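4.2. El cubo pequeño y la separación en origen dentro de casa

Los estudios sobre residuos domésticos suelen empezar en la acera, con el contenedor ya lleno, y dejan fuera el tramo que a nosotros nos parece más fascinante: los pocos metros que recorre un desecho desde la mano hasta la primera bolsa. En ese trayecto se decide casi todo. Una piel de naranja que cae en el cubo equivocado rara vez vuelve a salir de él, y ninguna planta de tratamiento, por moderna que sea, recupera con limpieza lo que se mezcló sobre la encimera.

Partimos de los diarios domésticos recogidos en los barrios de Londoño y Susterlow, dos zonas con tipos de vivienda muy distintos. En Londoño predominan los pisos antiguos de cocina estrecha y pasillo largo; en Susterlow, las casas de obra reciente con cocina abierta al salón. Reunimos 900 diarios completos y algo más de 3.000 anotaciones libres, y confesamos que estas últimas nos han dado las mayores alegrías del proyecto. La gente escribe sobre su basura con una precisión y un humor que ningún cuestionario cerrado habría dejado asomar («el cubo del baño es tierra de nadie», anota una participante de Londoño; «aquí el vidrio duerme en el balcón», escribe otro).

La primera regularidad que aparece es espacial. Los hogares que separan bien tienen recipientes repartidos por las habitaciones donde se genera el desecho, aunque sean modestos: un cestillo junto al escritorio, una caja para papel al lado de la impresora, un cubo de sobremesa para restos de fruta. Los hogares que separan mal suelen contar con un mueble excelente, de varios compartimentos, instalado bajo el fregadero y lejos de todo lo demás. El resultado contradice en parte la recomendación municipal de concentrar la separación en la cocina, y coincide con lo que el archivo vecinal de Bratach venía recogiendo en sus boletines desde hace años.

La segunda regularidad tiene que ver con la tapa. Esperábamos que los participantes hablasen de olores, y hablan, pero hablan mucho más de gestos: tener las dos manos ocupadas, apoyar un plato para poder abrir, dejar la tapa levantada mientras se cocina y olvidarla así hasta la noche. En los diarios de febrero, cuando se cocina más y se ventila menos, estas notas se multiplican. Una tapa que se queda abierta por sí sola parece un detalle menor de diseño – y sin embargo vuelve una y otra vez en las páginas de quienes mantienen la fracción orgánica separada durante todo el periodo.

Queda la cuestión de la bolsa. Distinguimos tres usos: el cubo sin forro, que se enjuaga a diario; el cubo forrado con papel de periódico, frecuente entre los participantes de más edad; y el cubo con bolsa de plástico, con mucho el más extendido. Este último plantea un problema de ajuste que merece más atención de la que ha recibido. Las bolsas que se venden en los comercios de ambos barrios están pensadas para cubos de cocina, de modo que en un recipiente pequeño el plástico sobra y acaba colgando por fuera (figura 3).
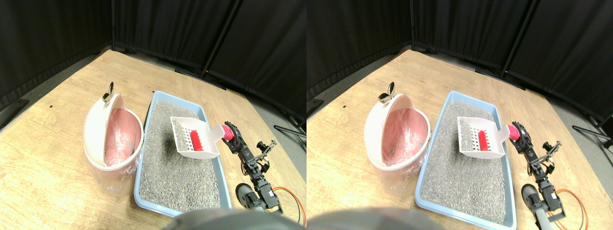
Figura 3. Cubo redondo con la tapa abierta y forro de plástico transparente.

Teodoro Benítez objeta que el ajuste de la bolsa importa menos de lo que sostenemos y que el verdadero obstáculo es la frecuencia de vaciado: un cubo pequeño obliga a bajar a la calle más a menudo, y en un edificio sin ascensor eso pesa más que cualquier pliegue de plástico. Añade que en sus propias visitas a Londoño los vecinos de los pisos altos abandonaban el cubo de sobremesa antes que los de los bajos.

Es una objeción magnífica y nos ha hecho volver sobre los datos. La altura de la vivienda aparece en los diarios, pero solo de manera indirecta, cuando alguien se queja de la escalera, y no podemos contrastarla con rigor. Sí vemos que muchos hogares resuelven la dificultad con un recipiente intermedio en el balcón o la galería, donde se vuelca el pequeño antes del viaje a la calle. A estas cadenas de vaciado, que en Susterlow casi no existen, dedicamos el apartado 4.3, junto con los croquis de cocina que los participantes de la cooperativa Trustdale dibujaron para nosotros.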